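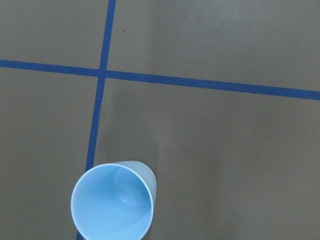 News > Interviews > Work and machines

Can it clear the table yet?

2025-06-07
By Tamošiūnaitė

Juvcombe runs a test kitchen and a mock stockroom on the first floor of a former print works in Cimgate. The firm has spent 2 years trying to get machines to do the sort of small jobs that most of us do without thinking: putting cups away, wiping down, filling shelves. I spoke to the engineer in charge of the household work, who asked not to be named, and began with the obvious question. Would it manage my kitchen?

"No," the engineer said. "It would manage one corner of your kitchen, if you let me set the corner up first. A cup on a plain table is fine most days. A sink full of greasy pans is a long way off."

Their last full set of cup trials was in May. The machine was asked to pick up a plastic cup and put it down in a different part of the table, 1000 times. It failed on 424 of them.

"People hear that and think it's terrible. The year before, we would have stopped counting. Most of the failures are dull ones - it closes a bit too early, or it nudges the cup and then reaches for where the cup used to be."

Light-coloured plastic causes more bother than china, I was told, and a cup with no handle gives the machine fewer clues about which way it is facing. Glass is kept for later.

We use cookies to remember your settings and to see which pages are read. Accept | Manage choices

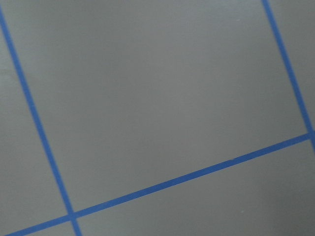
I wanted to know how much of the success depends on the room being made easy. A fair amount, the engineer admitted. Lines of blue tape on the grey surface split it into large panels, and at Juvcombe an instruction can be as simple as moving a cup from one panel to the next. "Your table at home hasn't got tape on it. So yes, that's help. We take it away in stages and the score drops each time."

Shop work may come sooner. Bunivton, a small chain of hardware shops, has asked the firm to look at restocking after closing time. Shelves are labelled, boxes come in known sizes and there are no children running about. The stock list has about 2000 lines, though, and plenty of those are loose items in bags that change shape when they are lifted.

"Boxes, I'd say soon. Bags of wall plugs, no. Somebody will still be doing the bags."

And the cost? The engineer would not give a price, but said that a person with a trolley is cheaper for now and a good deal faster. What interests Bunivton is the hours between closing and opening, when slow is not much of a problem.

I asked which chore the engineer would hand over first at home. "Emptying the dishwasher. I've hated it since I was ten. I did it this morning before I came in."

The next trials will use the same table with two cups, and after that a cup and a spoon.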